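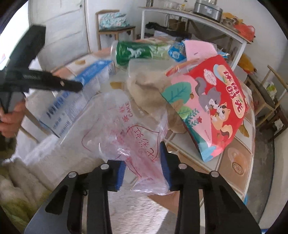
*Aparecida Toledo, walk-round September 5, 2024, Venthorpe regimental museum, ground floor + store*

Monthly display and store check. OK / ACTION / N/A. Initials on the paper copy, comments here.

## Gallery 1 (militia to 1914)

- [x] Case locks, all. **OK.** Case 3 stiff again, graphite not oil please
- [x] Muskets wired to rack. **OK**
- [ ] Bayonet row, tips behind glass. **ACTION.** Third from left has slipped in its clip, point resting on the pane. Case stays shut till refitted
- [x] Labels readable. **OK**, tho the one for the Volunteer officers still gives the wrong year for the drill hall. Reported in May. Still wrong

## Gallery 2 (1914 to 1921)

- [ ] Trench section handrail. **ACTION.** Lower bracket loose, wobbles if a child swings on it, and they do
- [x] Deactivation certificates against serials. **OK.** All seen, incl. the Miranda bequest pistol. Certificate is in the blue folder now, not the drawer
- [x] Inert grenades, bases drilled and visible. **OK**
- [ ] Gas mask case sealed. **ACTION.** Seal lifting at back corner. Old filters can hold asbestos so no opening, no poking, tape it and ring the conservator
- [ ] Light on the demobilisation letters. Limit 40 lux, got 223 by the window. **ACTION**, blind was up. Down now. Needs a sign on the cord

## Store

- [x] Humidity logger (Stindix). **OK**, batteries changed
- [ ] Shelf loading. Bay C marked 400 kg max. **ACTION.** Shell cases have been added since last time and no weights written down. Don't add more
- [x] Medals cabinet, locked, key signed in. **OK**
- [ ] Item 593, officer's greatcoat. **ACTION.** Moth casings in left cuff. Bagged and moved to quarantine shelf, trap put out. Check the two tunics that hung next to it
- [x] Any live or unknown ordnance. **None found.** Reminder as ever: if someone brings in grandad's souvenir, do not take it off them, clear the room and ring 999

## Exits and general

- [x] Fire doors open fully. **OK**
- [ ] Extinguisher by Gallery 2. **ACTION.** Tag out of date, Sotia to come and do it
- [x] Emergency lighting test. **OK**
- [x] First aid box. **OK**, low on plasters
- [ ] Ramp. Leaves already, slippy. Swept the top half, rest to do

Bayonet and handrail first, before the school visit. Gas mask same day if poss. Didnt get to the archive room, locked and no key on the hook, so carry that one over.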